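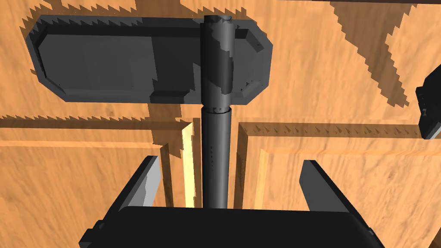
Scheduled refresh in Trulgate fails quietly if the connector login has expired, so fix that first, then the schedule. You need admin rights on the workspace and a login for the source database, read-only is fine. Pick a small table for the first run. Anything under 600 rows will do.

Print this page | E-mail this page

Set up the connector

Open Settings, then Connectors, then Add. Choose Orko as the source type. Paste the server name, no spaces at the end – it won't trim them for you. Save. Hit Test. If it hangs past 9 seconds, cancel and check the firewall rule.

Set up the schedule

Back to the dataset. Refresh tab. Turn on Scheduled, pick a time zone (default is UTC, catches everyone). Start with one run a day, 6 a.m. is good. Batch size 100. Leave retries alone for now.

Check it

Run it once by hand. Look in the log for the row count and compare it to the source. If you get error 83, the saved password dosen't match any more, re-enter it and save twice. Yes twice. Marichka Pavliuk sent that one in, thanks.

Dates coming through as text? Change the column type in the dataset, not the report, then refresh again.

Still to write up: incremental loads, and moving a schedule over from Sanoneo. Lotte Claeys has notes on teh second part, will add them when I get them.

Filed under: Data Connections > Refresh & Scheduling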